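Print this thread | E-mail this thread

1/ Notes on the Dinholm collection set, February 2024. Short posts, mostly for people who asked how the handheld gripper data is put together and what we throw away.

2/ Current total is 3,869 demonstrations. Each one is a single pick and place: take a play-food item, lift it, set it in a container or on a plate, open the jaws, back off. One label per demonstration, written at the time of recording.

3/ We collect by hand with a gripper the operator holds. Two fingers, marker cubes on the fingers. Pose and jaw opening are recovered from the markers afterward, in software. Teleoperation gave us cleaner joint data last June but far fewer examples per hour, and operators got tired of the delay.

4/ The operator's head view is kept along with the gripper track. It gives the policy something close to what a head camera on the Wegener arm will see. It also brings in sleeves, hoods and chins. We do not mask these in the stored data. Masking is done at training time so it can be changed.
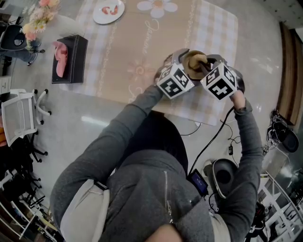
Lift phase, soft brown item in the jaws. Black box at left, plate at the far side of the table.

5/ Tablecloths are swapped between blocks. A plain surface trained a policy that did well on a plain surface. Gingham, large prints and lettering all cost us some accuracy at first, and the loss went away once they were in the training mix.

6/ Soft items are the hard part. The jaws close past the point of contact, so jaw opening alone does not tell you when the grasp is made. We label grasp onset at the first frame where the item moves with the fingers. Two labelers, and a third look when they differ by more than five frames.

7/ Rejected so far: 594. The largest group is marker loss, usually a cube turned too far from the camera or a hand over one face. Next is early release. Operators open the jaws while still moving down, the item drops a little, and the clip looks fine at normal speed.

8/ We keep the rejects in a separate folder with a reason code. The Ondora people train a failure detector on them and have asked for more. We are not going to make failures on purpose for this set.

9/ Block size is 70 demonstrations, then a break. Longer blocks were tried. Paths get shorter and faster toward the end, and the model picks up on it: late-block data produced approaches that clipped the rim of the box.

10/ Calibration is checked at the start of each block. Touch the jaw tips to a fixed point from four directions and compare the recovered positions. If they disagree, redo the calibration before recording. Do not plan to correct it later. We did that once and lost 200 demonstrations.

11/ Cable routing: recorder on the right hip, slack behind the operator. With the slack in front, people shorten their reach without noticing. It showed up as a hole in the workspace coverage plot on the far side of the table.

12/ Open items. Coverage is still thin at the far left corner. Labels for "place in box" and "place on plate" are uneven, with plate behind. The next batch goes to the Clostow bench for a first test on the arm, same items, different table height.

13/ The reason codes and the label guide will be posted after the Clostow run. Raw video stays internal for now.

Comments (4)

gridpoint_k
What do you do when only one cube is visible? We interpolate the other finger from jaw symmetry and it holds up for short gaps.

tmr_lab
Same experience with block length. Our drift showed up in wrist angle before it showed up in speed.

solderbridge
Is the five-frame limit at full frame rate or after downsampling? Makes a big difference for post 6.

quiet_actuator
Please include the rejects in the release, even if it is only the tracks and the codes.

Print this thread | E-mail this thread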